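4.2. Las cajas de recuerdos y el problema de la tapa

Confieso que cuando empecé el trabajo de campo en Girnavis no pensaba dedicarle ni un párrafo a las cajas. Yo iba a estudiar cómo las familias guardan (o pierden, o se reparten a regañadientes) las cartas de los abuelos, y daba por hecho que el recipiente era lo de menos. Pero de las 64 personas entrevistadas, 51 se levantaron a buscar la caja antes de contestar a la primera pregunta, y claro, a una le entra la curiosidad.

Lo primero que me llamó la atención fue el vocabulario. En la parte alta del pueblo dicen «la caja de los papeles» aunque dentro haya botones, dientes de leche y una entrada de cine; en Firholm, al otro lado del valle, dicen simplemente «lo de mamá». Ya comenté en la sección 3 que esta segunda fórmula me complicó bastante la codificación, porque «lo de mamá» puede ser una caja, un cajón o medio armario. Al final codifiqué como caja todo lo que tuviera tapa y se pudiera llevar en brazos. Es un criterio discutible, lo sé — pero era manejable, y la segunda codificadora coincidió conmigo en todos los casos menos en 2.

La madera aparece mucho en las entrevistas, casi siempre con una carga moral que no me esperaba. El cartón es provisional, la lata es «para galletas», y la madera es lo que una compra cuando decide que aquello se va a quedar. Varias informantes situaron esa decisión en mayo, con la limpieza de primavera, y una la recordaba un martes, después de comer, con una precisión envidiable. 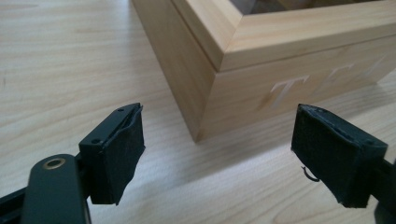 Figura 3. Caja de madera clara con tapa de marco ingleteado.

Llego así a la tapa, que es donde se me fue media libreta. Abrirla está muy regulado: en las familias de Resari la abre la hija mayor, y quien la abre es también quien cuenta. Los demás pueden corregir fechas o quejarse, y vaya si se quejan, pero no meten la mano. En Girnavis la norma es más floja y cualquiera saca una carta y la lee en voz alta, con lo que las sesiones duran el doble y mis grabaciones son un guirigay maravilloso de más de 60 minutos.

¿Qué hago con esto? De momento, separar dos cosas que en mi primer guion iban juntas: quién custodia la caja y quién tiene permiso para narrarla. En el corpus Rowlands, que usé como comparación, esa distinción no se recoge, así que las cifras de la tabla 2 solo admiten un contraste parcial. Vuelvo sobre ello en la sección 5, cuando toque hablar de las herencias sin reparto y de las cartas que alguien decidió quemar.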